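Home | Notebook | Builds | Issues | Wiki | Search

Kultitton bench notebook: bottle grasps, Jemance planner branch

Posted January 26, 2025 by the planning desk

2 comments | 14 views | 0 shares

Continuing from the last entry. The open item was the grasp stage returning a valid pose and the planner then rejecting it as in collision with the target. Reproduced on the first try this morning with the default config, so it is not the race I suspected.

Branch state: Jemance planner at the head of the grasp-margins branch, Flinik perception nodes unchanged, Sanna logging on both arms. Joint limits and payload as before. No firmware changes. I restored the April hand-eye calibration for the right arm after the newer one gave a visible sideways offset in the overlay. Should find out why at some point. The newer file passes its own residual check, which makes me think the check is too loose.

Setup is both arms on the brown table, with the acrylic racks left in place at the far side. I did not clear anything away. The planner is supposed to cope with the racks and I want the numbers with them in. 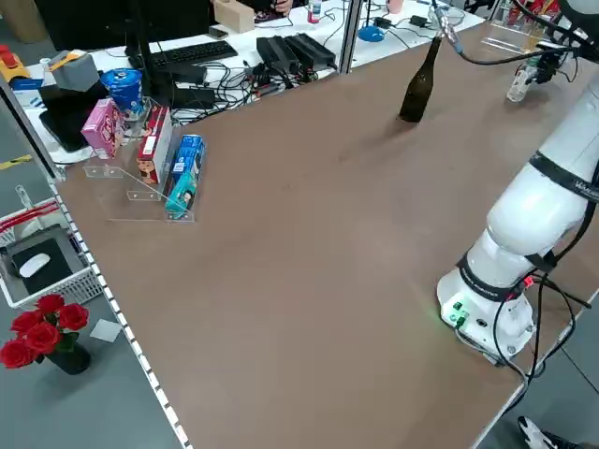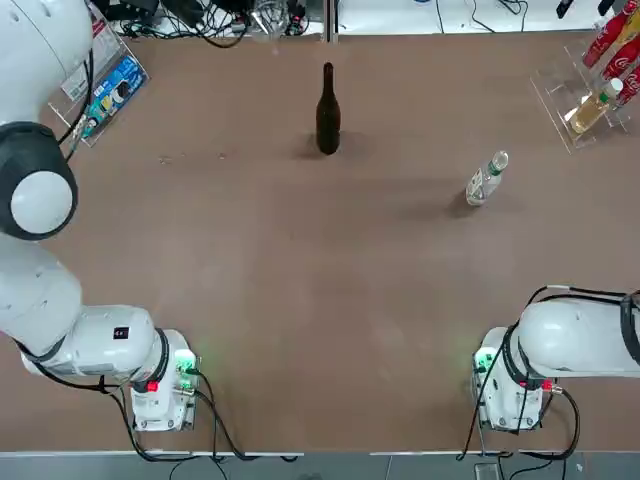

The collision rejection comes from how the allowed-contact list gets built. Flinik publishes each detection with an ID, and Jemance uses the ID at the time of the grasp request to mark the target as touchable. If the detector republishes between the request and the plan, the target can come back under a new ID. The old one is still on the allowed list and the new one is treated as an obstacle sitting exactly where the gripper wants to go. With a tall dark brown bottle and a clear one with a green cap on the same table, as in the second picture, the tracker has two very different jobs. The brown one gives a dense, stable cluster. The clear one drops in and out of depth, and each time it comes back the association step runs again for the whole table, so the brown bottle can lose its ID through no fault of its own.

Confirmed by freezing the detector output after the grasp request. Rejections stopped. Unfroze it, they came back.

Fix tried: carry the target by pose and extent as well as ID, and rebind at plan time to the nearest cluster of matching size. Distance gate set at 13 mm. If there is no match inside the gate, the request fails with its own error code and does not fall through to the generic collision message. That generic message cost me most of yesterday.

Offline replay of the Sanna logs, 1785 planning requests in the set:

- old binding: the rejection appears throughout, always after a republish
- new binding: none of the same type
- 14 requests now fail on the gate. I opened all of them. Every one has the target cluster merged with a neighbor, so failing is correct.

Planning time is unchanged within noise. The 200 ms budget holds on the replay machine. Have not measured on the bench machine with both arms' logging on, and the logging is not free.

Second problem, separate. Attached-object model. Once the gripper closes, the bottle is attached to the tool frame in the orientation it had on the table. For a bottle held at the neck this is wrong as soon as it tilts, and in the first picture the neck leans to the upper right with the base out to the lower left. The attached model in the planning scene stayed vertical. The swept volume checked against the racks is then the volume of a bottle that does not exist, and the clearance figure in the log means nothing for that segment. Options:

a) Re-estimate the in-hand pose after lift with one overhead view and update the attached shape. Cheap, but the arm has to pause.

b) Swap the cylinder for a cone that covers a range of tilt about the grip point. No pause. Loses some paths near the racks.

c) Grasp lower on the body. Changes the task, and the gripper opening is marginal there.

Going with (b) for now behind a flag, default off, and (a) when the overhead node can give me a pose on demand instead of on a timer. The cone angle is a parameter. I do not have a good value for it yet and would rather take it from logged tilts than guess.

Smaller notes

The rack models in the scene file are solid boxes. The real ones have low transparent walls with open tops. Fine for transit, too conservative for picking out of them. Leave until someone needs that.

Tool cable is not modeled at all. Added a keep-out sausage along the forearm by hand. Ugly but it stops the planner from choosing the elbow solution that winds the cable up.

Changed the planner log to print the target ID at request and at plan on the same line. Should have been there from the start.

To do
- merge the rebind change after one bench session with the clear bottle as target
- unit test for republish between request and plan
- tighten the residual check on the calibration file
- pull tilt values out of the Sanna logs for the cone angle
- bench timing with both loggers running

Comments (2)

Does the rebind handle two bottles of the same size inside the gate?

No. It fails with the ambiguous code and leaves the choice to the caller. Two full-size bottles cannot stand that close anyway, but the test should cover it. Added to the list.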